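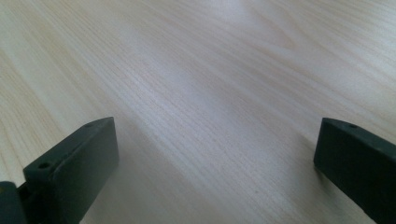
How to share a packing bench with a gripper (and stay friends with your workmates)

We pack small kitchen bits at Briggs, and since April half of the picking on our bench has been done by a Gekari arm. I'm the one who sets it up in the morning, so I get asked how it's done quite a lot. Have a brew first, then go through it in this order.

Step 1. Clear the bench

Everything off, and I mean the tape gun and your mug too. Wipe the top down with a dry cloth and let any daylight glare settle before you start. Ours gets a bright stripe across the wood when the blinds are up, and the camera sulks about it (so do I, to be fair).

Step 2. Open the fingers

Start with them wide apart and nothing between them. Look at the flat inner faces and pick off any bits of tape or label. Check the screws while you're there!

Step 3. Run it with nothing to pick

Send it through 28 moves at slow speed and keep your hands in your pockets. If it knocks the bench even once, stop it and set the height again.

Step 4. Agree who does what

I'd spend longest on this one. We let the arm have the boring stuff, the same little box 200 times over, and kept the mixed orders and anything breakable for people. My wrists are loads better for it. The chat has suffered a bit though, as there used to be two of us on each side and now I've mostly got a motor humming at me. We swap places every 58 minutes (odd number, it fits round the breaks) so the same person doesn't get stuck minding it all day.

Step 5. Write down the stops

Keep a paper pad by the bench. Time, what it was holding, what you did to get it going again. When the Breneck depot asked for our notes we had pages of the stuff, and most of the stops were down to boxes put in the tray the wrong way up, which was us.

Last thing before you go home: fingers open, power off, pad back in the drawer.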